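자주 묻는 질문: 집안일이랑 가게 일, 이제 기계가 해 주나요?

블로그 댓글이랑 메일로 비슷한 질문이 계속 와서 한 페이지에 모았어요. 저는 작은 가게들의 자동화 상담을 하면서 Skoso라는 블로그를 쓰고 있고요, 연구자는 아니에요. 제가 직접 만져 본 것, 가게 사장님들한테 들은 것 위주로 답합니다. 마지막으로 고친 날은 2026년 3월 17일이에요.

그래서 로봇이 집안일을 할 수 있나요, 없나요?

제일 많이 받는 질문인데 제일 답하기 어렵네요. 바닥 청소는 됩니다. 우리 집도 로봇청소기 없이는 못 살아요(문턱에 걸려서 구조 요청하는 건 여전하지만요). 그런데 "집안일"이라고 할 때 사람들이 떠올리는 건 빨래 개기, 설거지거리 정리, 널브러진 장난감 치우기 같은 거잖아요. 이쪽은 시연 영상으로는 되고, 우리 집 거실에서는 아직 잘 안 됩니다. 물건이 매번 다른 자리에 다른 모양으로 놓여 있거든요.

영상에서는 수건을 척척 개던데요?

저도 봤어요! 볼 때마다 신기하죠. 다만 그런 영상을 볼 때 제가 꼭 확인하는 게 몇 가지 있어요. 재생 속도가 몇 배인지, 중간에 편집이 있는지, 사람이 뒤에서 원격으로 조종하는지. 수건은 네모나고 크기가 비슷해서 그나마 쉬운 편이에요. 아이 내복이랑 후드티랑 짝 안 맞는 양말이 한데 뭉쳐 있는 바구니를 개는 영상을 보시면 저한테 꼭 좀 보내 주세요.

가게나 미용실은 집보다 쉬운가요?

어떤 면에서는 쉽고 어떤 면에서는 훨씬 어려워요. 쉬운 쪽부터 말하면, 가게는 하는 일이 정해져 있어요. 선반에 물건 채우기, 거울 닦기, 수건 걷어서 통에 넣기. 매일 같은 순서로 돌아가니까 가르칠 거리가 분명하죠.

어려운 쪽은 사람입니다. 영업 중인 매장에는 앉아 있는 사람, 서서 휴대폰 보는 사람, 갑자기 일어나는 사람이 다 섞여 있어요. 미용 의자처럼 둥글고 큰 가구도 있고, 거울이 있으면 기계 눈에는 사람이 더 많아 보이기도 하고요. 제 고객 중에 미용실을 하는 Inna Chornovol 씨가 있는데, 처음 상담 때 그러더라고요. "머리카락 쓸어 주는 기계보다, 손님 발 안 건드리는 기계가 필요해요." 맞는 말이라 지금도 상담할 때 자주 인용합니다.

로봇은 그런 일을 어떻게 배우나요?

예전에는 동작을 하나하나 프로그램으로 짰어요. 팔을 몇 도 돌리고, 여기서 집고, 저기서 놓고. 공장처럼 부품이 늘 같은 자리에 오면 지금도 이 방식이 제일 튼튼합니다. 그런데 집이나 매장은 그렇지가 않아서, 요즘은 사람이 하는 걸 보고 따라 배우게 하는 쪽이 많아졌어요.

방법도 여러 가지예요. 사람이 로봇 팔을 원격으로 움직이면서 기록하기도 하고, 아예 로봇 없이 사람이 손에 드는 집게만 가지고 다니면서 작업을 기록하기도 합니다. 집게에 카메라가 달려 있어서 집게가 보는 걸 그대로 남기는 거죠. 비싼 로봇 팔을 매장까지 옮길 필요가 없다는 게 제일 큰 장점이고요, 흰 선반이랑 화분이랑 장식 거울이 있는 밝은 매장 같은 데서도 할 수 있어요.
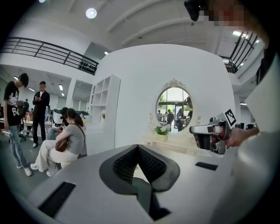

손에 드는 집게로 모은 기록이면 충분한가요?

충분하다고는 못 하겠어요. 사람은 집게를 들고 있어도 몸을 틀고, 한 발 물러서고, 어깨로 문을 밀고 그러잖아요. 로봇 팔은 그렇게 못 움직이는 경우가 많아서, 사람한테는 자연스러운 동작이 기계한테는 닿지도 않는 자세일 수 있어요. 그리고 두 손가락 집게로 못 하는 일도 꽤 많습니다. 비닐봉지 입구 벌리기 한번 해 보세요. 저는 부엌 집게로 해 보다가 포기했어요.

그래도 저는 이 방식을 좋게 봐요. 실험실 책상에서 컵만 옮기는 것보다 진짜 장소에서, 조명도 제각각이고 유리문이랑 거울도 있는 데서 배우는 게 나중에 도움이 될 테니까요.

거울이나 유리문이 문제가 되나요?

네, 꽤 됩니다. 카메라로 거리를 재는 기계는 거울 속 공간을 진짜 공간이라고 생각할 때가 있어요. 투명한 유리는 아예 없는 걸로 보기도 하고요. 매장에 로봇을 들이실 생각이면 업체에 이걸 꼭 물어보세요. "우리 가게에 벽걸이 거울이 있는데 앞에서 시험해 봐 주실 수 있나요?" 이렇게요. 대답을 얼버무리면 저는 일단 미룹니다.

직접 써 본 것 중에 괜찮았던 게 있나요?

Drokbridge에서 나온 서빙 카트를 식당 두 군데에 연결해 드렸는데, 한 곳은 만족하고 한 곳은 창고에 넣어 뒀어요. 만족한 쪽은 Hamisi Swai 씨네 식당인데 통로가 넓고 바닥이 평평해요. 창고로 보낸 쪽은 테이블 사이가 좁아서 손님이 의자를 조금만 빼도 카트가 멈춰 서 버렸고요. 카트가 아니라 통로 탓이라고 할 수도 있지만, 사장님 입장에서는 그게 그거죠.

Mosquera의 수건 정리 기계도 시험해 봤는데, 미리 펴서 올려 줘야 해서 손이 더 갔어요. 펴는 게 일의 절반인데 말이에요! 시험 기간 동안 수건 713장을 넣었고, 그중 5장이 끼어서 기계를 열어야 했습니다. 고장률만 보면 나쁘지 않은데 직원들은 그냥 손으로 개는 게 빠르다고 했어요.

선반 정리는요?

같은 크기의 상자를 같은 칸에 넣는 거라면 가능성이 있어요. 화분도 있고 소품도 있는 장식용 선반이면 아직 말리고 싶습니다. 칸막이 안쪽까지 집게가 들어가야 하는데, 들어가는 것까지는 해도 옆에 있는 걸 안 건드리고 나오는 게 어렵더라고요. 잎이 삐죽 나온 화분은 특히요.

일자리가 없어질까요?

무거운 질문이라 짧게 답하기가 미안하네요. 제가 만난 가게들만 놓고 말하면 기계 때문에 사람을 내보낸 곳은 아직 못 봤어요. 하는 일이 바뀐 경우는 있습니다. 물류 쪽에서 일하는 Obadia Khaemba 씨는 원래 포장을 했는데 지금은 기계가 멈출 때마다 가서 풀어 주는 일을 해요. 본인 말로는 몸은 편한데 성질이 나빠졌대요. 큰 회사 창고나 공장은 사정이 다를 테니 제 얘기를 그대로 옮기지는 말아 주세요.

매장에서 작업 기록을 모으겠다고 연락이 왔는데 허락해도 될까요?

손님 얼굴이 어떻게 처리되는지부터 물어보세요. 얼굴을 가리는지, 언제 가리는지, 원본은 누가 언제까지 갖고 있는지. 휴대폰을 들고 있는 손님이 있으면 화면도 찍힐 수 있으니까 그것도요. 그리고 직원들한테 먼저 물어봐 주시면 좋겠어요. 서류로 받아 두시고, 안내문은 입구에 잘 보이게 붙이시고요. 가능하면 영업 전이나 손님 적은 시간으로 잡으세요.

지금 사도 되는 게 뭔가요, 딱 하나만요!

바닥 청소기요. 재미없는 답이라 죄송합니다. 저희 집 Grakedness는(네, 이름을 붙였어요) 앱 기록을 보니까 지금까지 3316분을 돌아다녔더라고요. 그동안 저는 누워 있었고요. 나머지는 빌려서 써 보시거나 매장에서 시험 가동부터 해 보시고 결정하세요.

여기에 없는 질문은 어디로 보내나요?

댓글로 남겨 주시면 모아서 추가할게요. 답이 늦을 때도 있는데 다 읽고 있습니다. 매장 평면도를 같이 보내 주시면 훨씬 구체적으로 답해 드릴 수 있어요. 손으로 그린 것도 괜찮고, 통로 폭만 적어 주시면 됩니다. 다음 업데이트는 9월에 할 예정이고 그때는 유리창 닦는 기계 얘기를 넣으려고 해요.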